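Keeping a Shared Worktable Clear
Project report, Runbridge

1. Background

The project room at Runbridge has one large worktable that every group uses. By December it was hard to find a free place to work on it. Offcuts, tape rolls, half-finished models and printed drafts stayed out from one session to the next, and students who came in for the last hour often worked on the floor or on the window ledge. Our group chose the table as its subject. We wanted to find out what was being left on it and whether a simple routine would keep a light-colored work surface clear enough to use.

2. What we did

We ran the project in 2 stages. In the first stage we changed nothing and wrote down every item left on the table at the end of a session. In the second stage we added three things: a labeled tray for each group, a scrap bin at the end of the table, and a short wipe-down before leaving. The trays came from the Rivas storeroom and cost us nothing.

An item was anything that could be picked up by hand. Dust, crumbs and eraser bits were not counted. We wrote them up as "fine debris" and gave them a yes or no.

3. Results

In the first stage we logged 1385 items. Paper and card scraps made up the largest share, followed by tape ends and pencils. In the second stage, which ran for the same number of sessions, we logged 167. Most of these were tools that had a place on the wall rack but had been left out by the last person to use them.

Fine debris did not improve as much. The wipe-down removed most of it, but single specks were still marked "yes" on many of the sheets. They are hard to see on a pale surface unless the light is good, and the cloth tends to push them along. A damp cloth worked better than a dry one.

4. Problems

The trays filled up faster than we expected. Two groups started stacking work on top of them, and one stack slid back onto the table. We also forgot to log the tools hanging over the edge of the table in the first week, so the first figure is probably a little low.

5. Next steps

We would like deeper trays and a second scrap bin at the far end. The log sheet should have a separate line for tools, as these are now the main thing left behind. The Fillunport group has asked for a copy of the sheet and will try it on their own table next term. 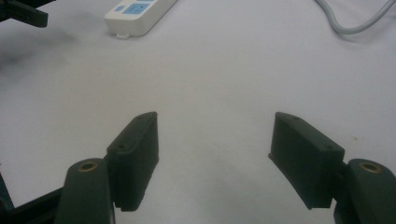

Figure 1. Pale work surface with a small yellowish-brown speck at right.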